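I'm done with the all-day hangout

18 July 2021

Ok so. Unpopular opinion, and I know at least three people who read this are going to think it's about them. It's not. It's about all of you.

I don't want to spend the whole day together anymore.

You know the kind I mean. Somebody texts "want to do something" and you say sure, and the something has no shape. It starts at 9 in the morning with coffee because the coffee place gets crowded. Then well, we're already out, let's go to the stores. Then lunch. Then back to somebody's couch to "figure out what we want to do next," which takes until dinner, and then it would be weird to leave before dinner. You get home at 10 at night with a headache and a candle you didn't want.

I did this for years. Years! Most of my twenties and a good piece of my thirties. I thought that was what being close to people meant, you gave them the day. My mother's friends did it. They'd show up after breakfast and still be in our kitchen when I was brushing my teeth, and I thought it was the best thing in the world, all those women and the ashtray. What I didn't think about was that my mother hadn't sat down alone in a room since before I was born.

Anyway. What set me off was last weekend. A friend I love drove over from Craddock, which is 54 miles, and when someone drives 54 miles you feel like you owe them a full day's worth of entertainment. I had a list. We did the farm stand, we did the outlet place in Kollerham, we walked around looking at patio cushions neither of us was going to buy. By two in the afternoon we had run out of things to say. I don't mean it was a comfortable quiet, I mean I read a sign out loud. It was a sign about parking.

And then we had five more hours to go.

Around the second hour of it (we were on my couch by then, scrolling to find a movie, which is its own essay) I looked over and she was doing the face. The polite face. I know it because I was doing it too. We could both have been in our own homes with our shoes off and still liked each other.

I think about how good the first hour was. She came up the walk talking. She was already in the middle of a story about her sister-in-law's shower and I had to hold the door with my foot because I was carrying the trash out, and we stood there in the driveway for I don't know how long, trash bag and all, laughing till my side hurt. That was the visit. That was the entire good part, and it cost nothing and didn't involve a single cushion.

If she'd gone home after lunch I would have been sad to see her leave. When was the last time I was sad to see someone leave? I'd like that back.

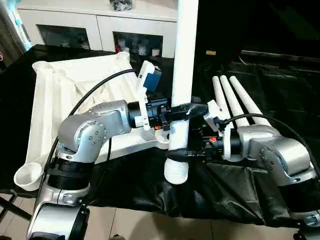

Two silver robot arms and a white pipe.

People push back on this when I bring it up, and the pushback is always the same. "But we never see each other." Right, and why is that. Because every time we do it eats a whole Saturday, and there aren't that many Saturdays without something on them already. I have laundry. I have a dentist who only takes weekends. So we put it off, and put it off again, and then it's been since December and now it really has to be a big one, to make up for it. So it gets bigger, so it gets harder to plan. You see where that goes.

A one hour thing you can do on a weeknight. You can do it in the clothes you have on.

The other one I get is that real talk needs time, you have to get all the small stuff out of the way before anyone says what's wrong. I used to believe this too and there's something to it, I'll give them that. Some of the most important conversations of my life happened at the tail end of a long dumb day, in a parked car, engine off. But I've gone back over those and it was usually the parked car that did it. The day before it was just stuff. When people know they have an hour they get to it faster, at least my people do. My neighbor told me about her biopsy (fine, she's fine) in the first four minutes of a dog walk. I don't have a dog. It's her dog.

Also can we talk about money. An all-day hangout is expensive and we all pretend it isn't. Coffee, then lunch, then the snack you get because you're tired, then whatever you bought because you were standing in a store with a friend saying oh that's cute you should get it. I added up my bank statements for last year, just the days I'd marked down as seeing people, and it was $2388. In a year when I hardly saw people! I could have fixed the dishwasher. I could have taken every one of them someplace nice, once, and still had money left over.

I'm not saying the shopping isn't fun. I love a clearance rack, I'm not made of stone. But I've noticed I remember the stuff and not the talking. I have a blue lamp from Volel that I know for a fact I bought with somebody, and I could not tell you one thing we said that day. Could not tell you if she was happy. I think she'd just started the new job. Or lost the old one.

So what I've been doing instead, for the last couple months, badly, is saying the end time up front. "I'm free from 4 to 5:30." First time I typed it I felt like a dentist's office. I deleted it and typed it again. She wrote back "perfect I have to get the kids at 6 anyway" and that was the whole drama. All that dread for nothing.

Not everyone takes it that well. One person went quiet on me for a bit and then asked if I was mad. I wasn't mad! I had to call and explain, and I don't think I explained it very good, because it does sound like I'm saying I want less of you. What I want is the front part. The driveway part. I want to be awake for it.

Some exceptions, before I get emails.

Beach days don't count. You can be at the beach with a person all day and speak maybe eleven sentences and that's a wonderful day, because the beach is doing the work. Same with helping somebody move, or waiting at a hospital. When there's a job to do or a thing to wait for, the hours go by themselves. And when someone is grieving you stay as long as they'll have you, no clock, I shouldn't need to say that.

People who live a plane ride away, ok, obviously. You can't fly in for ninety minutes. But even then! When my college roommate comes we've started taking the afternoons off from each other. She goes and lies down or walks to the Uvura and gets one of those iced things, I answer my mail, and we meet back up for dinner like two people who've been apart. And we have things to tell each other. She saw a man carrying a mattress on his head. If I'd been with her we both would have seen it and there'd be nothing to tell.

That might be most of my argument right there, the mattress man.

I also think the last year messed with our sense of this. We all spent so long not seeing anyone, and now that we can, there's this feeling that you have to do ALL of it. I had up to three things in one day back in June and I cried in the shower after, which I blamed on the heat. Every single plan is supposed to make up for the ones that got canceled. It can't. Those are gone, and I'm sorry about it, I had some good ones on the calender. But a ten hour Saturday isn't going to get you back your birthday.

My friend from Craddock called the other night. I almost didn't pick up because I thought she'd want to set up the next one, and I didn't have it in me. She wanted to tell me the rest of the shower story, she'd forgotten the ending when she was here. Apparently there was a thing with the cake. We talked for maybe twenty minutes, I was folding towels, she was driving, and it was better than anything that happened after two o'clock last weekend.

I haven't told her any of this by the way. I guess I am now. Hi. Come over, I'll make sandwiches. You have to leave by 3.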